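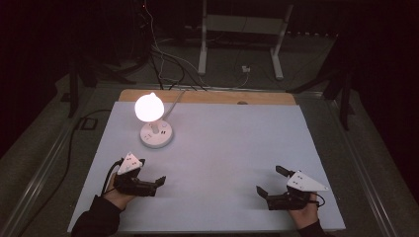

Marion Tasker
Technical Author, Conference Procedures

Section 4: Setting up a delegate vote

This section applies to Drament as issued on 19 July 2019. It covers votes on motions, amendments and references back taken on the conference floor. Postal ballots and elections to party office are dealt with in Section 7.

Before you begin

The register of delegates must be closed in Drament before a vote can be created. Only a user with the Returning Officer or Deputy role may close it. If the register is still open, the Create Vote option appears in grey and cannot be selected.

You will need the final text of the motion as printed in the conference papers, the composite number where motions have been merged, and the voting basis given in standing orders (one delegate one vote, or weighted by affiliated membership). Do not copy the text from a draft agenda.

4.1 Creating the vote

1. Sign in to Drament and open the conference from the Events list.
2. Select Votes, then Create Vote.
3. Enter the motion number and paste the text into the Wording field. Formatting is removed automatically. Check that paragraph breaks have been kept.
4. Choose the voting basis. If Weighted is chosen, select the affiliation table to be used. The Yeh regional conference holds its own table, which must not be used for national business.
5. Set the majority required. The default is a simple majority of votes cast. For a rule change, select Two-thirds.
6. Select Abstentions Recorded if standing orders provide for it.
7. Select Save as Draft. The vote is not yet visible to delegates.

Note: The wording of a saved draft may be edited until it is approved. After approval, any change creates a new version and both are kept in the record.

4.2 Approving the vote

A second user must approve every draft. The user who created the draft cannot approve it, even when holding the Returning Officer role.

1. The approving user opens the draft and compares the wording with the printed papers.
2. Select Approve, then enter the approval PIN.
3. Confirm that the status has changed to Ready.

Where an amendment is to be taken before the main motion, approve the amendment first and use the Linked Vote field to attach it. If the amendment is carried, Drament holds the main motion until the amended text has been entered and approved again.

Caution: Do not link more than 12 amendments to a single motion. Beyond that number the order of voting must be managed by hand, following the procedure in Appendix B.

4.3 Issuing Pokis voting cards

Each delegate is issued with one Pokis card at registration. The card is tied to the delegate's entry in the register and carries the voting weight, if any.

1. Find the delegate by name or credential number.
2. Place the card on the reader and select Assign.
3. Wait for the confirmation tone before lifting the card.
4. Ask the delegate to sign the issue sheet.

Lost cards must be cancelled before a replacement is assigned. A cancelled card cannot be restored, even if it is later found. At Sineck Hall, replacements are issued at the main credentials desk only. 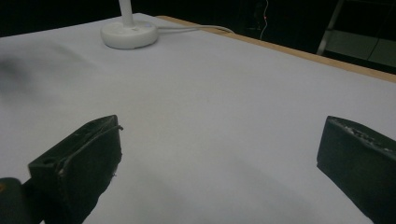

One branch secretary has asked whether a delegate who arrives while a vote is open may still be given a card and take part in it. The secretary pointed out that standing orders are silent on the matter, and that late trains had kept several delegates out of a division the previous July.

A card may be issued at any time during the session. It becomes active at the opening of the next vote and has no effect on a vote already open. The chair may, with the consent of conference, close a vote without result and open it again, in which case the new card will be accepted.

4.4 Opening and closing the vote

1. On the chair's instruction, select the vote and choose Open. The wording is shown on the hall screens.
2. Allow the full voting period. The default is 2 minutes and may be set to no less than 20 seconds.
3. The screens show a warning for the last 10 seconds.
4. Choose Close. Votes received after this point are rejected and logged.
5. Pass the result sheet to the chair. Do not release the figures to the screens until the chair has declared the result.

Caution: If the network connection is lost while a vote is open, do not choose Close. Inform the chair, who should suspend voting. Follow the recovery steps in Section 9.

4.5 Card vote following a show of hands

Where the chair has called a show of hands and a card vote is then demanded, select Demanded Vote in place of Create Vote. The approval stage still applies, although the wording is taken from the agenda item and cannot be altered. Enter the names of the delegations making the demand in the Remarks field.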